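Start | Werkstoffe | Verpackung | Interviews | Newsletter

„Reißfestigkeit ist eine schöne Zahl für den Prospekt“

2023-05-24

Die Firma Drurano verkauft seit Januar ein Filamentband, das Umreifungsbänder aus Kunststoff ersetzen soll. Die Einkaufsleiterin eines Versenders für Beschläge in Cistport hat es ausprobiert. Ihren Namen möchte sie nicht lesen, weil sie mit dem Hersteller noch verhandelt.

Überzeugt klingt sie nicht. „Der Vertreter hat sich an ein Stück Band gehängt, das war eindrucksvoll. Meine Pakete hängen aber nirgends. Die stehen auf der Palette, verrutschen und werden umgeladen.“ Auf dem Datenblatt steht eine Zugfestigkeit von 500 Newton je Zentimeter. Gemessen an was, bei welcher Temperatur, auf welchem Karton? Dazu habe sie zweimal nachgefragt und zweimal denselben Prospekt bekommen.
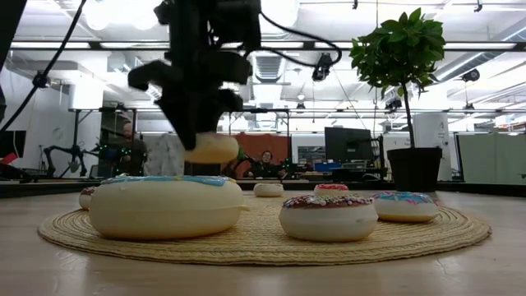 Ihr eigentliches Problem ist der Kleber. Recyclingkarton staubt, und auf staubigem Karton halte das Band „mal so, mal so“. Sie ließ 2.206 Sendungen damit verschließen und die Rückläufer gesondert erfassen. Ein klares Ergebnis will sie daraus nicht ableiten. „Wir hatten weniger aufgegangene Deckel, ja. Wir hatten in der Zeit aber auch einen anderen Spediteur. Wer mir jetzt erzählt, das liege am Band, der soll mir das vorrechnen.“

Und das bisherige Produkt, das Band von Fahy? Da wird sie etwas milder. Es sei laut beim Abrollen und vergilbe im Lager, aber man wisse, woran man sei. Die Packer mögen es, weil es sich von Hand einreißen lässt. Beim Filamentband braucht jeder Platz ein Messer, und zwar ein scharfes.

Bleibt die Ökologie, mit der Drurano besonders gern wirbt. Das Band lasse sich mit dem Karton entsorgen, heißt es. „Mit Glasfasern drin? Da hätte ich gern gehört, was der Altpapierhändler dazu sagt. Meiner hat gelacht.“

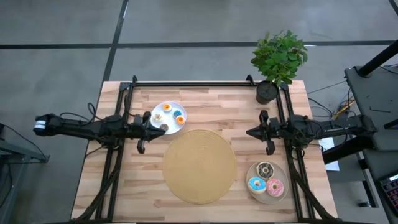
Beim Preis rechnet sie anders als der Hersteller. Der vergleiche Rolle mit Rolle, sie vergleiche Paket mit Paket, und ihre Leute kleben vorsichtshalber doppelt. „Dann ist der Vorteil weg, bevor der Karton auf dem Band liegt.“ Mit dem Abroller Trurneo, den man ihr dazu verkaufen wollte, werde angeblich sparsamer geklebt. Sie hat 5 Stück zur Probe verlangt, bisher ohne Antwort.

Bestellen wird sie vorerst nur für die schweren Sendungen mit Türbändern. Für alles andere bleibt es beim alten Band, jedenfalls bis jemand ihr die Prüfprotokolle schickt.

5 Kommentare | Teilen | Drucken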